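Postgrad and Part-time Study > Choosing a course

Thread: Sea service to a master's, does any of it count?

tidewrack
Posted in July
I've been at sea since I left school, first as a cadet and then as a deck officer, and I'm applying for a master's in security and international affairs. I have a degree from the cadet scheme but it's a foundation degree topped up later, and the top-up was mostly navigation and cargo work. No politics, no history, hardly any essays.

I'm looking at two places. Ullcombe does it part time over two years with evening teaching. Paltier does it in one year full time, with a dissertation over the summer. Ullcombe asks for a personal statement and a writing sample. Paltier wants the statement and an interview.

Has anyone gone from a working job like mine into a course like this? Mainly I want to know if admissions people care about the sea time or just look at the transcript.

b_hallway
I did the Ullcombe one, finished last year. I came from the fire service, so not the same but not miles off. They do care. My transcript was poor and they took me on the statement and the sample. What they want to see is that you can read something difficult and say what you think of it. They said as much at the open evening.

The evenings are 6 till 9, and you need to be in the room. They don't record the seminars. If you're still going away on ships that will finish you, I'm afraid.

quernstone
I'd disagree a bit with the above. I sat in on admissions for a similar course (not either of those) and the first sift was done on the transcript alone. If you were under the line you went in a second pile, and the second pile got read quickly if at all. Work experience helped people in the second pile but it didn't get them out of it on its own.

Ring the office before you apply and ask if there's a route for applicants with professional experience. If there is, there's often a separate form and you have to ask for it.

b_hallway
That wasn't how Ullcombe did it when I applied. There was one form, with a box for employment, and I filled the box.

quernstone
Fair enough. I did say not either of those.

tidewrack
Thanks both. I'd be coming ashore for it, so the evenings are all right. I've got leave built up and then I'd look for something in a port office.

On the writing sample, it says 4 pages on any subject. I've never written 4 pages on anything except an incident report. Could I send one of those with the names taken out?

pelham_rd
Don't send an incident report. I work in a university office and we get them, and army ones, and they're always well written and they never have an argument in them. Pick one article on something you know about, port security, crewing, whatever, and write what's right and wrong with it. You'll do it in a weekend.

Also check whether your company owns the report. Even with names out you might not be allowed to hand it over.

samphire77
Nobody has mentioned money. Paltier is one year of fees and one year of no wage. Ullcombe is two years of fees but you can work. I did the sums for myself on a different course and part time came out well ahead, even with train fares. The other thing is the loan. It gets paid in instalments through the course, so on the two-year one it's spread thin and you'll be covering some of the fees yourself before it arrives.

Has your employer got a training fund? Mine was 1128 pounds towards fees, paid once, and I had to stay on for a year afterwards. It wasn't advertised anywhere. I found it in the back of the staff handbook.

tidewrack
I'll look. I'd be leaving though, so I doubt they'd pay.

mudlark_lane
Full time at Paltier here, just handed in. I'd put in a word for doing it in one go. I was 7 years out of study and what I needed was the library every day and people round me doing the same thing. Part time you see your group, then everyone goes for their train. We had reading groups, we had lunch together, and I learnt as much there as in the lectures.

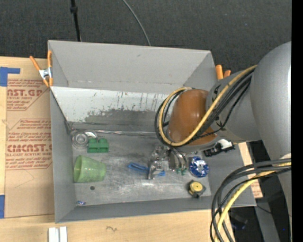 The interview was two members of staff and it lasted half an hour. They asked why I wanted to do it now, what I'd read lately, and what I would write the dissertation on. I hadn't got a good answer to the last one and said so. It didn't seem to matter. They asked what I'd disagreed with in the thing I'd read, so have that ready.

Reading for the core module was Mowat, which is a fat textbook and dull in the middle. Get it second hand. The references all have to go in through Tustora, which you get a login for once you've enrolled.

b_hallway
We had Mowat as well. Chapters 2 and 7 are the ones that come up. I never opened the rest.

quernstone
I wouldn't tell someone with no politics background to read two chapters. Read the lot before you start, even if it's slow going. You'll be sat next to people who did it for three years at undergraduate level and the first term moves fast.

b_hallway
I had no politics background either and I passed.

pelham_rd
Both of you are right. Read what you can before you start and don't panic about what's left.

tidewrack, one more thing on the statement. Say what you want to do after. A lot of people write a page on their career so far and one line on what it's for. If you want to go into government work, say which bit of it and why the course gets you there. Shipping policy would be an obvious one in your case.

tidewrack
It is shipping policy, or something near it. I hadn't put that in at all. The draft is nearly all about being at sea.

I'm leaning towards Ullcombe for the money, but I'll apply to both and do the Paltier interview if they ask me. I'll ring the two offices in the morning about the professional route.

samphire77
Ask them about fee instalments while you're on the phone. Ours let us pay termly but only if you'd signed up before enrolment.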